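Shelf Appeal: Packaging and Impulse Buying in Stoltgate
Jana Pfeiffer and Volker Thiele

We surveyed 50 shoppers in February, of whom 36 said packaging never influences them. Their receipts disagreed. One man who buys "only what I need" had bought three kinds of mints. 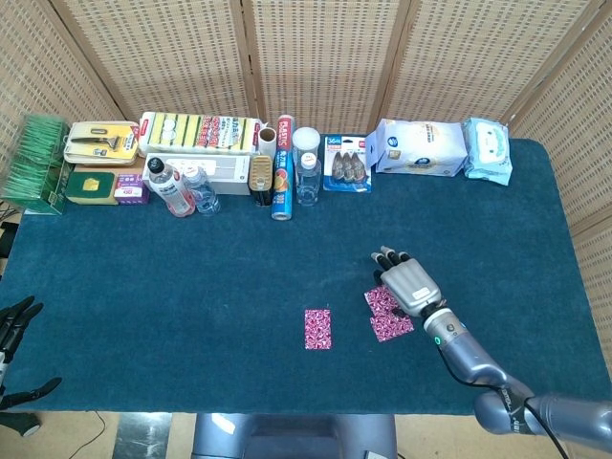
Fig. 1. Household products in a row, including a razor in a yellow-and-silver blister package.

Bright colors did well with everyone except Volker's aunt, who was excluded as an outlier and has been told. Price came second. Our third question was badly worded, and we have left its results in Appendix B, where they can do little harm.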